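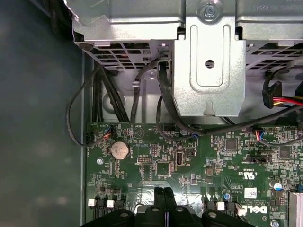 I have 611 saved recipes and I cook the same seven dinners. I know the number because in August I finally sat down with a pot of tea and went through the lot, all the bookmarks and screenshots and the bits torn out of magazines in waiting rooms (sorry, dentist). It took most of a weekend. My system, if you can call it that, had ended up looking a lot like the inside of a desktop computer, black cables dropping down from behind the metal and me with no clue which one goes where. There was a folder called Food, a folder called Food New, and inside Food New another folder called Food. Four different lemon drizzles! I don't even like lemon drizzle that much, I just like reading about it.

So the rule this autumn is that anything I save gets cooked within a month or it goes. I started with the big pile and was quite brutal. Out went everything with more than 17 ingredients. Out went anything that needed me to begin the day before, apart from one focaccia, which I've been promising to make for so long that it feels like a relative. Out went all the things I'd saved during the fortnight I thought I was going to be a person who ferments.

What was left was a surprisingly nice little heap, and I've been working through it at two new dinners a week. The aubergine and tomato one was lovely, though it wants twice the garlic. A lentil thing from an old Grallero supplement was brown in every possible way and we ate it looking at the telly. The chicken with prunes has gone straight into the regulars, and I'd never have believed that from the title. I've been writing on them as I go – too salty, use the small tin, don't bother peeling – and I wish I'd started doing that twenty years ago, as my mum's cookbooks are covered in that sort of thing and they're the best bits.

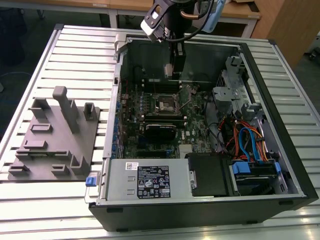
Hiếu Đào left a comment under my last post saying I was being far too hard on the long recipes, and that the way round them is to make the paste or the sauce on a quiet Friday, freeze it in small amounts and treat it as one ingredient from then on. By that count, Hiếu said, half of what I'd thrown out would come in under ten. Which is annoyingly sensible. I went and fished three back out of the bin, including the beef one with the toasted spices, and I've labelled a freezer tub in readiness. The tub is empty but the label is very good.

The other thing I've learned is how much I was saving for a different life. Dinner for twelve, a whole fish, picnic pies that need transporting in a special tin. We're two people and a teenager who comes and goes like weather. Aušra Paju once told me she only keeps recipes she could make with a cold, and I laughed at the time, but I've now got a little section at the front for exactly that. It has four soups in it and an omelette.

Everything that survived is going into a proper ring binder with plastic pockets, handwritten where I can face it. I'm on the vegetables now and my hand aches. If anybody has a good way with celeriac that isn't mash or remoulade, please put it in the comments, as I've got an enormous one sitting on the side and the pocket for it is still blank. The focaccia is pencilled in for next weekend. I've bought the flour, anyway.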